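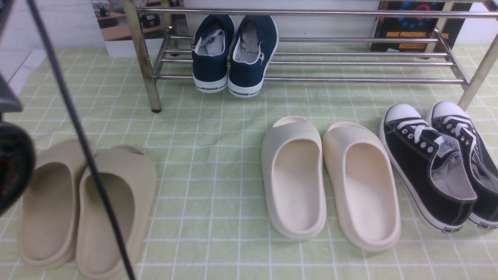 Desde el taller: el robot que ordena zapatos (o lo que él entiende por ordenar)

Los que siguen este boletín desde febrero recordarán que prometí un brazo capaz de recoger el calzado de la entrada y subirlo a la zapatera. Los que se incorporaron después no se han perdido gran cosa: en febrero el brazo no sabía ni cerrar la pinza sin tirar la lámpara.

A día 10 de julio de 2025, el proyecto Barnach ya distingue un zapato de su vecino y, en las noches buenas, lo agarra. Las noches malas las paso buscando tornillos M3 debajo del banco.

Para quien quiera montarse algo parecido, cuento cómo va la cosa. El suelo de pruebas es un mantel verde claro con cuadrícula de líneas blancas. Lo compré pensando en la calibración: una cuadrícula barata que se dobla y se guarda en un cajón. El problema es precisamente que se dobla. Cada arruga del centro mueve unas líneas que yo le había jurado al programa que eran rectas, y el programa, que es muy creyente, me hace caso. Si alguien va a copiar la idea, que use un tablero rígido. Yo sigo con el mantel por orgullo.

El reparto habitual son cuatro pares. Los azul marino ya están en el nivel más bajo de la zapatera, con los talones hacia fuera, y sirven de referencia: así deberían quedar los demás. En el suelo esperan unas chanclas beige, otras blanquecinas y unas zapatillas negras de lona con cordones. Las chanclas parecen lo fácil, tan gordas y de una pieza, y durante semanas fueron lo peor. No tienen un borde fino por donde pillarlas y la suela es demasiado ancha para cogerla de lado. La solución fue meter un dedo por dentro de la tira y apretar desde arriba, igual que haría cualquier persona con prisa. Me costó 86 intentos llegar a lo que mi sobrino hace desde los tres años.

Con las negras el enemigo son los cordones. La cámara ve un cordón blanco junto a una puntera blanca y decide que son la misma cosa, así que el brazo va a por la puntera con mucha seguridad y vuelve con las manos vacías. Si además las dos zapatillas se apoyan una en otra, el detector las toma por un solo zapato muy ancho. De momento le obligo a mirar dos veces antes de moverse. Es lento, pero también lo es recogerlas a mano cuando uno no tiene ganas.

La zapatera es de tubo de acero cromado y refleja la luz del techo con un entusiasmo que ningún sensor de profundidad merece. Donde hay barra, el sensor ve un agujero; donde hay agujero, ve a veces una barra. Probé con cinta mate y funcionó, hasta que en casa me preguntaron por qué la zapatera parecía lesionada. Ahora la posición de las barras va escrita a mano en un archivo, y quien mueva la zapatera un centímetro tiene la obligación moral de avisarme.

El libro negro de procesamiento de imagen que hay apoyado contra la pared, detrás de los tubos, lo he leído hasta donde empiezan las integrales dobles. Desde entonces cumple como fondo oscuro y no se queja.

Sobre los cables: el brazo usa el controlador Hullent, que va bien, y un cable negro largo que va fatal. Cruza por delante de las chanclas cuando le apetece y el detector lo ha clasificado ya como cordón, como sombra y, una vez, como zapato. Eustaquio Olvera, que comparte conmigo el banco de Sumis, propone pasarlo por dentro del brazo. Tiene toda la razón y llevo 2 meses contestándole que esta semana sin falta.

Las cuentas, que siempre me las pedís: llevo 274 euros gastados sin contar el mantel, que ya estaba rebajado, ni las chanclas, que tuvieron una vida anterior. La partida más gorda son los servos. Cambié cinco; tres se quemaron por mi culpa y los otros por la de nadie, que es como llamamos en el taller a Olvera.

Pendiente para el próximo boletín: que los dos zapatos de un par acaben juntos y mirando al mismo lado. Hoy por hoy el programa escoge siempre el que tiene más cerca, así que es capaz de subir una chancla beige y una negra y dar la tarea por cumplida. También quiero probar con botas, si alguien me presta unas que no le importe ver sufrir.

El código lo tenéis en la carpeta compartida de Sumis, dentro de «barnach». El archivo con las medidas de la zapatera no lo toquéis, por favor.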